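Flimstead Home and Play
Play kitchen > Pretend food and cookware > Table sets

Latadach Table Kitchen Set

Item 300 in the play kitchen list
Ships in 4 business days
Sold as a boxed set. Spare pieces available.

Overview

The Latadach Table Kitchen Set is a mixed set of pretend food and small cookware meant to be used on a table. You don't need a play stove or a play sink to go with it. Put the box on the floor, put the pieces on the table, and children can start. It was put together for preschool rooms, waiting areas, and homes where there isn't space for a full play kitchen.

The set mixes soft food with hard food. The soft pieces are better for small hands and make less noise when they get dropped. The hard pieces stack, roll, and fit in the pots. We used to sell the two kinds apart and most customers ended up ordering both, so they now come in one box.

The soft banana is the piece customers ask about most. It is made for us by Clillach. The skin is a fuzzy fabric in a pale, buttery yellow and the fruit inside is white. The 4 peel flaps are sewn together at one end and spread out when the banana is open. A small oval sticker in dark navy with a white border sits on the peel, the same sort of thing you find on a banana from the store.

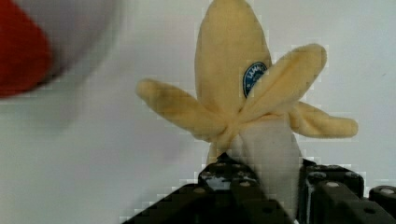
About the soft banana

The flaps have a light filling so they hold some shape. They are not wired. After a lot of handling they get floppier, and the knot where they meet gets more wrinkled. This doesn't affect how the banana is used. If you want them firmer, wash the banana on cold in a mesh bag and let it dry lying flat, with the flaps spread apart. Do not tumble dry. The pile goes flat and does not come back.

The banana is tested for 10 machine washes. After that we suggest checking the seam at the base of the flaps before it goes back in the box. If the stitching has opened, stop using it and order a spare.

The sticker should be left in place. If it starts to lift, take it off completely and throw it away. We do not sell replacement stickers.

The yellow is paler than many customers expect. It was a brighter yellow in the first batches and was changed because the dye rubbed off on light clothing. If you have an older banana and order a spare, the two will not match.

What the cookware is like

The main cookware color is a soft green. The colander has a basket-like body with small holes all over it, and it is deep enough to hold several pieces of food at one time. The green mug with a handle does double duty as a small pot, and most children use it for both. There is also a light blue cup for drinks or dips, and an oval plate in a grayish lavender.

The plate is the largest flat piece. It is sized so a bottle can lie across it, which matters to us for packing: the plate goes into the box first and everything else goes on top. The rim is raised just enough to stop a round piece of food from rolling off when a child carries it.

The darker pieces and the slotted green spatula belong to the Gallagher cookware group. They are heavier and some stores take them out and sell them loose. If you buy from a store other than ours, check the box label. Ours says "Table Kitchen, full" and includes them. A box that says "Table Kitchen, light" does not.

Setting it out

A white or light table is best. The green and lavender pieces are easy to find on it, and so are the small ones that would get lost on a patterned cloth. Leave some open space between groups of things. When every piece is pushed together in the middle, children tend to pick up two or three things to reach the one they want, and the rest ends up on the floor.

Most customers settle on an arrangement like this:

Food near the plate. The ketchup bottle and the orange slice can go there too, so a meal can be made in one spot.

Colander and mug side by side, close to where a child stands.

The banana by itself, opened out, a little way from the cookware. It takes up more room than it looks like it would.

Cups, small bottles, and the spatula on a second surface at the side, if you have one.
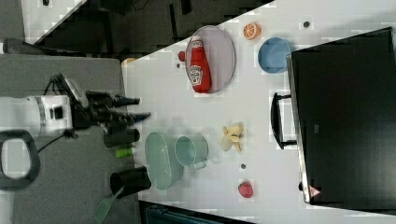
Who it suits

The set works for two or three children at a time. With more than that, there are not enough cups, and the banana gets pulled in two directions. For bigger groups, buy a second set or add a bag of loose food from the same section.

It also gets used for sorting. Teachers have asked for pieces that can be grouped by color or by use, and this set is fine for both. Greens with greens is an easy one to begin with. Food in one place and cookware in another is a little harder, since the bottle can go either way and children will argue for both.

It is less good for outdoor play. The hard pieces can be rinsed off, but the soft food picks up sand and grass and holds on to it. If the set has to go outside, leave the soft pieces in.

Small pieces

Read this part before ordering. The set has small parts and is not for children who still put things in their mouths. The smallest food pieces, including the strawberries, should be put away when younger brothers or sisters are around. So should anything else on the table that is the size of a button. We can leave the small food out of an order on request. Put "no small food" in the notes box at checkout. The price stays the same, and we fill the space with one more soft piece from Clillach. You can't choose which one.

Cleaning

Hard food and cups: warm water and a little dish soap. Dry with a towel before putting them away.

Colander: the same, then shake it over the sink. Water stays in the small holes. A soft toothbrush will get out dried paint or dough.

Plate: wipe only. The finish gets cloudy in the dishwasher.

Bottles: wipe the outside. Do not fill them. The caps are for show and will leak.

Soft food: see the banana notes higher up on this page. The same steps apply to all soft pieces.

Do not use bleach on any part of the set.

Storage

The box the set comes in is strong enough to keep. It has a lid and hand holes at the ends. Plate at the bottom, then the larger pots and bowls, then the colander with the hard food inside it. Soft food goes last, on top, so it doesn't get pressed flat. If the banana won't fit, fold the flaps down over the fruit and it will.

An open bin works too, but the small food sinks to the bottom and you will be tipping it out every time. Customers who use bins usually keep a lidded tub for the strawberries and other little pieces.

Adding a toaster oven

A toaster oven is the most common thing people put next to the set. We do not include one. The table arrangement leaves room for it on the right-hand side, with the door facing in toward the rest of the pieces. If you use a real one that has been retired, cut the cord off first and take out any loose racks. Check the door hinge as well. A door that drops by itself is hard on fingers.

Anything with a flat top will end up holding food. The soft banana stays where it is put, even with the peel open. Round pieces roll off, so keep those on the plate or in the colander.

Stainless steel shows fingerprints. A damp cloth takes them off.
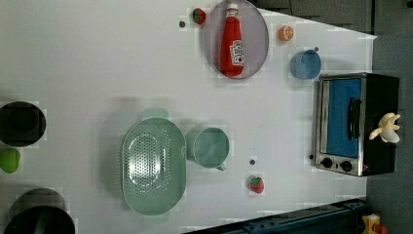
One customer wrote in to ask if the green mug could be bought in a pack, as it was the first thing every child in her room reached for. She had tried to make up the difference with paper cups and they were crushed by lunch. She also said that the colander had turned into a hat, and that she had given up trying to stop it.

The mug can now be ordered by itself or in a pack of 4. Look under spare pieces. The pack comes in the same green as the set. We have no plans for other colors.

Spare pieces

Soft banana, open peel (Clillach)
Green mug with handle, single or pack
Green colander
Light blue cup
Lavender-gray plate
Slotted spatula, green (Gallagher)
Orange slice
Strawberry
Storage box with lid

Spares ship in a padded mailer, except the plate and the storage box, which go in cartons. The plate is sometimes out of stock in the fall. If it is, the page will show the month it is expected back and you can place the order anyway. We don't charge your card until it leaves.

Returns

Unused sets can be sent back in the box they came in. Soft pieces can't be returned once the inner bag is open. If something is missing from your set, email us with the number printed on the inside of the lid and tell us which piece it is. We don't need a photo. Missing pieces are sent free and usually go out with the next Tuesday pickup.

Often bought with this item

Latadach Play Towels, plain
Latadach Table Cover, white, wipe-clean
Gallagher Pot and Bowl Group, black
Clillach Soft Fruit Bag, mixed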